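Category: Automation at work > list archive
Posted by Johanna Kaufmann, October
2 replies | 13 shares

Re: [floor-tech] Hand tool handling, Osten line

Angelovski wrote:
> The fitters at Osten want to know which tasks go to the arm
> and who signs off the grasp settings. Plesto has not said.

Settings stay with the fitters. The arm takes tool presentation only; striking and nail pulling remain manual. Simulation stands at 389 runs on the claw hammer, all from the same model.

1. Approach. Fingers open, tool clear of both. The fitter on shift sets the opening width and records it.

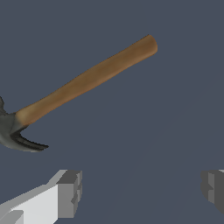

Sim view, gripper open, hammer above the fingers.

2. Grasp point. Near mid-handle the head side is heavier and the wrist has to hold the torque. The Wareck bench sheet will carry a tilt limit, to be agreed with the fitters before any hardware trial.

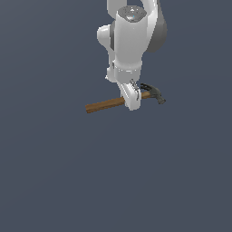

3. Grasp nearer the head

Less torque at the wrist, but more handle sticks out towards the person receiving the tool. I would want the stand-off distance revised before we use it.

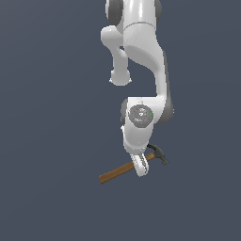

Sim view, grasp nearer the head, handle out to lower left.

On jobs: the tool crib post becomes a cell post at the same grade, with 45 hours of training on shift time. Picking from the crib by hand continues until the cell is accepted. Comments on item 3 to me please.

Johanna

Tagged: handling, simulation, job changes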